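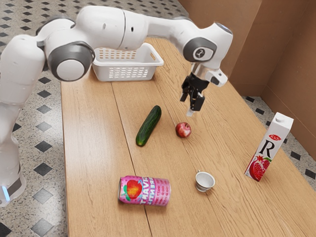 Tabletop set in the simulator: arm, basket, cucumber, apple, can, cup and juice carton.

List home | Archive | Threads | Search | Join

08/09/2018, by Nelu Ursu
Reading time: 5 minutes

Re: [fulgate-sim] How many demos before we retrain?

Hello all,

Masanobu Furukawa wrote:

> I have been through the Pickering batch and I like it, but before we record
> more I have two worries. First, the start positions look too alike to me. The
> cucumber is nearly always in the middle of the table and the arm nearly always
> comes in over the top of it. A policy trained on that will learn where the
> cucumber lives and very little else.
>
> Second, are we keeping the failed tries? I could not find any in the folder
> and I would rather have them than not.
>
> Also, what is the plan for objects we have only one model of? The carton, for
> instance. I would happily give a few evenings to making variants if somebody
> tells me which ones matter.
>
> Masanobu

Thanks for this, Masanobu! You've put your finger on the thing I had been half avoiding, so let me answer in order and then tell everybody where the batch stands.

On start positions: yes, you're right. I went back through the settings and the random placement was switched on for rotation but hardly at all for position — I had set the spread very small while testing in Prillen and never put it back. So the cucumber turned on the spot and went nowhere. That is fixed in the current branch. Objects can now start anywhere on the table that the arm can reach, with a check that nothing starts inside anything else. The can may be on its side or standing up, and I'd like to see plenty of both, as a lying can is a very different job for a two-finger gripper from a standing one.

I have also loosened where the arm begins. It used to wait in the same pose every time. Now the pose is drawn at random from a fairly generous region above the table, and the first few runs look much livelier for it. Please don't steer back to the old pose before you start a demo! I caught myself doing it out of habit. If the arm wakes up over the apple and the task is to pick up the can, go from where you are.

On failed tries: they were being thrown away by the recorder, which only saved a run when the success flag came up. From now on everything is saved and the flag is just a field in the log. I'm really pleased about this one, because the near misses are some of the most useful things we have. A run where the apple gets nudged and the operator opens the fingers, backs off and comes down again teaches recovery, and we had thrown away every one that didn't finish inside the time limit.

Where we are now: the task list has nine tasks and I'm aiming for 100 good demos of each. "Apple to basket" has 75 and "cucumber to basket" has 64. Those were mostly recorded with the narrow placement, so I'm going to keep them under a separate tag and not count them towards the new total. A bit painful, but we will be able to train with and without them and see how much the spread matters. I'm very curious about that result and would love a guess from each of you before we run it.

A word on instructions. Each demo carries one line of text, and at the moment they are all in my own phrasing, which means "put the apple in the basket" over and over. Please type it as you would say it. "Drop the apple in the white basket" is fine. "Apple into the basket please" is fine too. What I'd ask is that you write the line before you begin the run, and name only objects that are in that layout. We had a handful that asked for a fruit that hadn't been spawned.

Now the objects. I spent a happy evening looking at each model on its own, from overhead, to see how the textures hold up when a camera gets near. The pomegranate is my favourite by a long way. The blemishes on the skin and that dried brown crown give the vision side something to hold on to, and the red goes from very dark on one side to pink on the other, so it won't look the same from every angle. It also carries a question for us: the carton has a pomegranate printed on the front. If the instruction says "pick up the pomegranate" and both are on the table, will the policy go for the picture or the fruit? I want layouts with both in, lots of them.

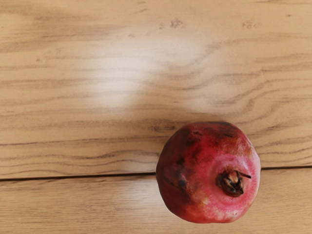

What I'd love help with

1. Demos with the new placement. Pull the branch, pick any task, and record as many as you have patience for. Short sessions are better than long ones; my own runs get sloppy after a while and you can see it in the wrist.

2. Crowded layouts. The basket sits at the far end and the arm often hides part of it on the way over, so please include runs where you have to go round the carton. If you knock it over, carry on and finish the task if it can still be finished.

3. Variants, and here I take Masanobu up on his offer with both hands. The ones that matter most to me are the carton (other labels, same shape), the cup (other colours; it's small and white and I suspect it will be confused with the basket handle in low-resolution views), and the table. We have a single wood texture, light brown with planks, and I'm worried that the policy will start using the seams as a ruler. Two or three other surfaces would settle it. The floor can wait.

4. Somebody to read the logs with fresh eyes. Hilik's script draws the gripper path for every run on one sheet, and odd ones jump out straight away. No coding needed, just a willingness to look at a great many wiggly lines and say "what happened there?"

5. Lighting. I've left it fixed for now. There are soft pale reflections on the wood in the overhead view and I'd like them to move about between runs, but random lights slowed the Fulgate machine more than I expected. If you have done this cheaply before, please write to me or to the list.

Masanobu, could you say whether your joystick mapping survived the update? Mine needed the gripper axis flipped. The fix is one line in the controls file and I'll post it in a separate thread so that it can be found again.

Very glad to have so many people joining in on this — keep the questions coming.

Nelu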